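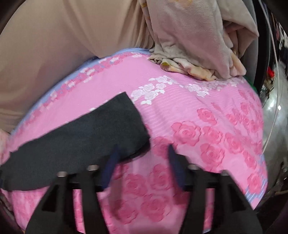
Why fold a garment on a cloth when there is a perfectly good bare table underneath?

A cloth grips a little. Knitwear laid on polish slides about like a dropped fish, and the sleeve you have just straightened goes off on business of its own while you attend to the other one.

Household Textiles, Evening Course
Session notes: Folding and Putting Away
Lorraine Parsons
20 Jul 2022
8 min read

These notes cover the folding session and a bit of what we didn't reach. Those who missed it can catch up from this, though you will also have missed the argument about fitted sheets, for which see the end.

1. The surface

Any soft covering will do: an old tablecloth, a quilt, a bedspread you have gone off. Floral is fine and hides tea. A dark garment on a pale or patterned cloth is easier to fold than the same garment on a dark one, as you can find its edges without patting about for them. Fold white things on something with a bit of colour.

A bed is acceptable. A bed with a person in it is less so. The trouble with beds is that the middle is higher or lower than the rest, and a long flat fold laid over a curve takes on the curve. Smooth the piece again before you pick it up.

2. Fine knits

By fine knit I mean anything thin and smooth with some stretch: T-shirts, leggings, vests, the sort of jumper that costs more than the thick sort. These have two bad habits. They curl at cut edges, and they remember whatever you last did to them.

Lay the piece flat and stroke it outwards from the middle with the side of the hand. Do not pull at the corners. Pulling gives you a pointed corner and a wavy hem, and then you spend the next five minutes persuading the point back in. If a corner has gone to a point already, lift that end, let it drop under its own weight and lay it down again.

Fold lengthways first to make a long strip, then across. Check the underside before the second fold. There is very often a crease tucked beneath, just where you can't see it, and it will be pressed in nicely by the time you next want to wear the thing to a wedding.

Leggings: one leg over the other, tuck the point of the seat in, then thirds. Those of you who roll yours may carry on rolling. I have given up on you.

3. Stiff cottons and linen

Much easier, and so nobody thanks them. Fold slightly damp if you mean to iron, fully dry if you mean to put away. In April I put away a tablecloth that was "nearly dry" and can report that it smelled of pond.

Tea towels go in half lengthways and in half again, then thirds. The class sample was from the Bainbridge mill shop, 435 grams for the bundle, and was the only item all evening that behaved. The Zondard one shrank on its first wash and is now a napkin.

4. Stacks

Fold to the shelf, which sounds obvious until you look in your own cupboard. Measure the depth of the shelf, take off 2 cm, and make that your finished length. My airing cupboard shelf is 54 cm deep, so two rows of jumpers fit with room for a hand at the back. Several people tried to tell me theirs was "normal" depth. Go home and measure it.

Put the folded edge to the front. You can then pull one out without bringing the neighbours along. Heavy things go at the bottom, and anything you wear twice a year goes up top where it can be ignored properly.

A note on boxes. The Trorine lidded box is sound but the lid bows if you overfill it. I used the Justusano fabric one for years and it did well enough, until I sat on it.

5. Fitted sheets

The short version: put the corners inside one another, lay the whole business down, turn the elasticated sides in until you have something like a rectangle, and carry on as for a tablecloth. The long version took up most of the second half and ended in raised voices. A pillowcase with a balled-up sheet inside it is not folding, however many of you do it.

For next time

Bring one fine knit, one cotton item and the worst thing in your drawer. Also write up one shelf of your own, before and after, in roughly 800 words. Diagrams welcome. Please don't iron the knit beforehand to impress me.

Spare cloths are in the cupboard by the sink. Put them back folded.

6 comments
14 shares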